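Chapitre 4
Le plan de travail

Objectifs du chapitre
– Nommer les parties d'une table de travail.
– Choisir un revêtement adapté à la tâche.
– Préparer un poste avant de commencer et le remettre en état ensuite.

Mebrat Tilahun tient un atelier de reliure et de petit cartonnage dans une rue en pente, au-dessus de la droguerie Fiston. Quand elle a repris le local, il contenait une presse, deux armoires et une table dont le dessus avait servi à tout : découpe, collage, repas, rangement des cartons. Les entailles du cutter retenaient la colle et marquaient les papiers fins. Elle a gardé le piètement et fait changer le plateau. La facture du menuisier, 238 euros, est reproduite en annexe du manuel avec le détail des fournitures.

Ce cas servira de fil conducteur au chapitre. Il montre une situation courante : la structure d'un meuble dure souvent plus longtemps que sa surface, et l'on peut remplacer l'une sans toucher à l'autre.

4.1 Le vocabulaire de la table

Une table se compose d'un plateau et d'un piètement. Le plateau comprend une âme, qui donne l'épaisseur et la rigidité, et parfois un revêtement collé sur le dessus. Le bord du plateau s'appelle le chant. Il peut rester brut, être recouvert d'une bande mince ou recevoir une baguette de bois massif, appelée alaise.

L'alaise protège le revêtement des chocs, qui se produisent presque toujours sur les bords. Elle donne aussi un repère : on sait où finit la surface utile. Sur un plateau clair, une alaise d'une autre teinte se distingue sans effort, même en lumière faible.

4.2 La surface

Pour le tri, le pliage ou l'assemblage de petites pièces, on préfère une surface unie, lisse et claire. Les objets sombres s'y repèrent vite et les poussières aussi. Un décor veiné ou moucheté fatigue l'œil et cache les chutes. Le blanc très brillant pose un autre problème – il renvoie la lumière de la lampe vers le visage. Les gris pâles et mats conviennent mieux au travail prolongé.

La lumière n'est jamais répartie également sur un plateau. Le milieu reçoit souvent davantage que les coins, et tout ce qui s'avance au-dessus de la table y porte une ombre. On tiendra compte de ces écarts pour placer la lampe.
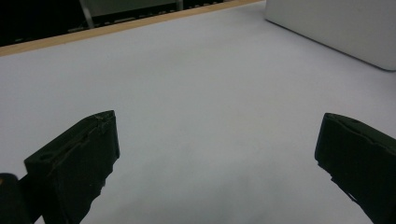

4.3 Préparer le poste

Avant de commencer, on dégage la zone de travail et on passe un chiffon sec, du fond vers soi. Les outils se rangent du côté de la main qui les prend, les pièces à traiter de l'autre. Meifang Mao, qui forme les apprentis de la maison Gekham, leur demande de laisser libre une bande large comme la main le long du chant : rien n'y est posé, même pour un instant.

À retenir
Plateau : partie horizontale de la table.
Chant : face étroite qui borde le plateau.
Alaise : baguette de bois rapportée sur le chant.

Activité 1
Relevez, dans votre atelier ou chez vous, la matière et la teinte du dessus d'une table, puis celles de son chant. Indiquez si le bord est usé et à quel endroit.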